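The Cake Was Supposed to Be a Volcano

The woman who runs Rowbotham, the party bakery two doors down from the Westville post office, has one rule for parents who want to make their own kid's cake. "Pick the theme after you pick the pan," she says. "If you own a round pan, your child is having a round party."

She delivers this from behind a counter where a tray of meringue bones is drying for a dinosaur birthday. She has been making themed cakes long enough to have outlived several cartoons. She doesn't want her name in print, on the grounds that people already call her at home about fondant.

I had come to ask her about kids' birthday treats, and what a person with ordinary skills and an ordinary oven can pull off by Saturday morning. I am that person. Last year I made a volcano for my daughter's party, and one of the guests asked me very politely what was wrong with the hat.

"Volcanoes are hard," the baker says, with more kindness than I expected. "Everyone thinks it's a pile. Then they pile it. Cake doesn't want to be tall. You have to talk it into being tall, with dowels."

What she wishes parents would make is cupcakes. She can make a very long case for cupcakes. They bake evenly, they don't need cutting, and if one falls on the driveway you're down a cupcake. Her own starter recipe is a plain vanilla with sour cream in it, baked until the tops spring back, and she'll give it to anyone who asks. Hardly anyone asks. They want to know how to make a castle.

"I had a father in here on Wednesday with a drawing of a castle," she says. "It had a moat. I said, what's the moat made of? He said, I was hoping you'd know."

(It's blue gelatin, poured in cold and at the last minute. She did know.)

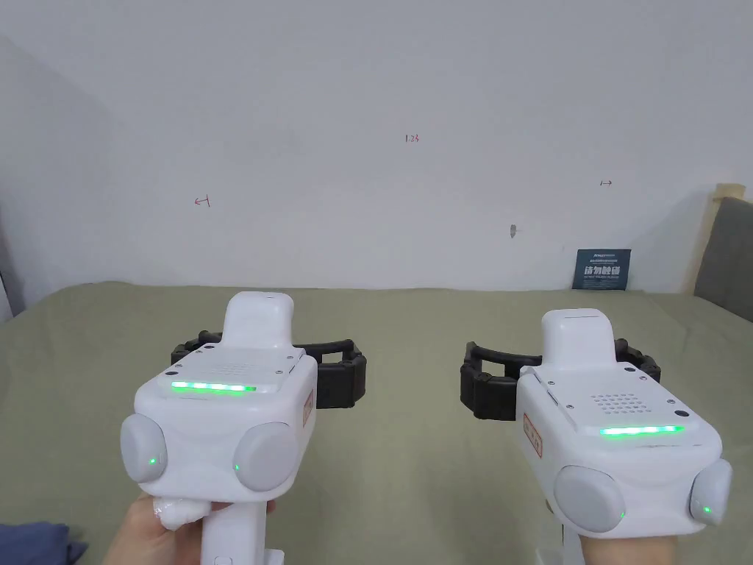
Robots are the theme she gets asked about most right now, and she has opinions about those too. The mistake, in her view, is gray. Parents see a robot in their heads and it's gray all over, so they mix black into white buttercream and end up with something the color of a sidewalk, which tastes like food coloring and turns every tooth in the room dark. She would have you leave the body white and save the color for the lights. Look at those two white grippers with the strip of green lights across the front of the left one, she says, and the pale gray caps down at the sides. "That's a cake. White frosting, one line of green candy, two gray domes, go to bed." For the domes she uses halves of a round cake pop dipped in tinted white chocolate, and she tints it with the tip of a toothpick. Then she takes the toothpick away from you.

Her favorite robot treat isn't a cake at all. It's a cereal bar, pressed into a loaf pan, chilled, and cut into blocks, with licorice for arms. The trick is to butter your hands and press gently. Lean on it and you get a brick. She learned this at a summer camp fundraiser where she made 569 of them in one afternoon and, by her account, the first tray could have been used to fix a wall.

We get on to equipment, a subject on which she is nearly silent. She owns two good spatulas and a turntable. She once bought a decorating machine from a company called Florkia that was supposed to print any picture onto frosting. It printed a very nice horse. The order was for a fire truck.

"I kept it," she says. "It's in the back. It holds the door."

The silicone molds are another story. She likes the Umov ones, the deep kind with the small square wells, and she likes them for gummies, fudge, ice, and butter if you're having the sort of party where the butter matters. She puts them in the freezer for ten minutes before turning anything out. She does not wash them in the dishwasher with last night's garlic bread, and would like me to know that silicone remembers.

I ask about money, since the bill for my volcano ended up somewhere beyond reason. She charges $261 for a three-tier birthday cake with figures. People flinch. She lets them flinch, then tells them what a sheet cake costs, and they order the sheet cake with one figure on it, and the child is delighted.

"A five-year-old wants frosting and their own name," she says. "Spell the name right. I can't stress that enough. There are so many ways to spell Kaylee."

And sprinkles? She buys them in bulk and finds them in her car. She figures a good sheet cake wears 3000 of them, and that half will be on the floor before the candles are lit. Her advice is to put the cake on a rimmed tray and hold the party outdoors.

Before I leave she asks what my daughter wants this year. I tell her: a submarine.

She thinks about it for a while, looking at the bones.

"Do you own a loaf pan?" she says.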